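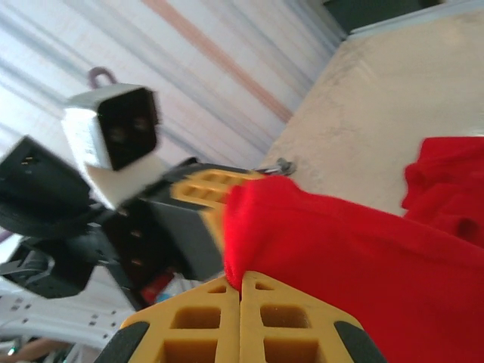 The fault on the left arm took me most of November to pin down, so I'm writing it up before I forget the details. The job is cloth handling with two arms, one passing to the other. Every so often the left arm would stop responding while its fingers stayed closed. With both sets of yellow fingers on the same bit of red cloth, that meant one arm pulling against another that wouldn't let go.

The log gave me error 445, which the Orkix manual lists as a communication timeout. I swapped the cable and then the controller board. Neither helped. Gediminas Siliņa suggested logging motor current as well, and at cycle 887 we finally caught it. The current climbed, the supply voltage sagged and the wrist motor dropped off the bus for 3 seconds. When it came back it held its last position and ignored the open command.

The cause was a crimp on the power lead, bad enough to pass a meter check but not to carry a load. I've redone all 4 on that arm.

I also changed the software. If either arm goes quiet, the other one now stops pulling straight away and opens. Sigita Rätsep wants a second e-stop on the far side of the bench too, and I'll wire that in next.

3 comments
Share this post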